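## 6. Preparing the Guest Room Station for Visitors

This section applies to open days, scheduled visits, and demonstrations given at the Okside building. It does not apply to routine work with the arms, for which Sections 3 and 4 remain in force. The station must be prepared by two trained operators. One operator is assigned to the arms and the other to the visitors, and these roles are not exchanged while a group is in the building.

Last revised February 19, 2020. Replaces the January issue.

### 6.1 Before the Day of the Visit

1. Confirm the size of each group with the Skelley front desk. The viewing area holds up to 12 visitors, not counting staff.
2. Reserve the room on the station calendar for the full day. Partial reservations are not accepted for open days.
3. Print the task card for each demonstration. Cards are kept in the Varora binder, under the tab marked "Visits."
4. Run each task on the card from start to finish. A task that has not been completed without operator correction during this check is to be removed from the card.
5. Record the check in the log using form 412.

**Note:** Tasks involving liquids, glass, or open flame are not shown to visitors under any circumstances.

### 6.2 Setting Up the Room

1. Place the bedside table against the back wall, between the bed and the sofa.
2. Set the lamp on the table. Leave the cord switch on the tabletop, where it can be reached.
3. Arrange the bedding and the sofa cushion according to the task card. Bedding does not need to be made up unless the card calls for it.
4. Remove personal items, bags, and coats from the room.
5. Place the robot vacuum in its starting position on the carpet. Confirm that its power is off.
6. Put out the small objects listed on the card. Any object not on the card is returned to cabinet 629 in the hallway.

**Caution:** Do not move furniture while the arms are powered. If a piece must be shifted, follow the shutdown steps in Section 3.5 first.

### 6.3 Starting the Arms

1. Check that the emergency stop is within reach of the arm operator and that it releases and resets correctly.
2. Inspect both grippers. Fingers must open and close freely, and no screw may stand proud of its plate.
3. Trace each cable along its full length. Cables may rest on the carpet but may not pass under furniture or lie across the visitor line.
4. Turn on the Tanabe controller and wait for the ready message. If the message does not appear, consult Section 9 before trying again.
5. Bring the arms to the home position, left arm first.
6. Set the speed limit to "Visitor." This setting stays in place until the last group has left the building.

**Caution:** A cable that has formed a tight bend near a gripper must be freed by hand with the arms stopped. Do not attempt to free it by moving the arm.

### 6.4 Giving the Demonstration

1. Bring the group to the visitor line and ask everyone to remain behind it. Children must be accompanied by an adult.
2. Read the safety statement aloud from the task card. It should not be shortened or given from memory.
3. The arm operator announces "Arms moving" before the first motion and after every pause.
4. Begin with the vacuum lid task. Move the left gripper to a point directly over the vacuum, fingers slightly open, and hold. The right gripper waits with its fingertips spread.
5. Allow the group time to see the hold position from both ends of the line.
6. Continue with the remaining steps on the card.
7. Return both arms to home before taking questions. 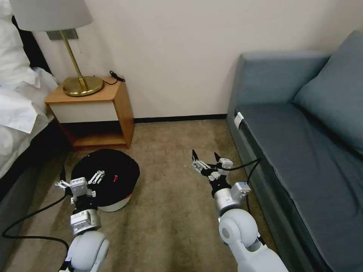
*Figure 6-1. Vacuum lid task. Left gripper over the vacuum, right gripper open.*

**Note:** If a small object falls from the lid, leave it on the carpet until both arms have returned to home. The visitor operator may explain the delay to the group.

### 6.5 Stopping a Demonstration

Either operator may stop a demonstration at any time. Press the emergency stop at once if:

- a person steps over the visitor line;
- an arm touches the furniture or the wall in a way not called for on the card;
- a cable is pulled tight;
- the controller shows any fault message.

After an emergency stop, the group is led back to the hallway before the station is restarted. The demonstration is not resumed for the same group.

### 6.6 After the Last Group

1. Return the arms to home and turn off the controller.
2. Collect all small objects and check them against the card.
3. Place the vacuum on charge.
4. Enter the number of visitors and any stops in the log.
5. File the signed task cards in the Varora binder.

Requests for replacement gripper parts are sent to the Skelley stores desk, extension 2082, with the log entry attached.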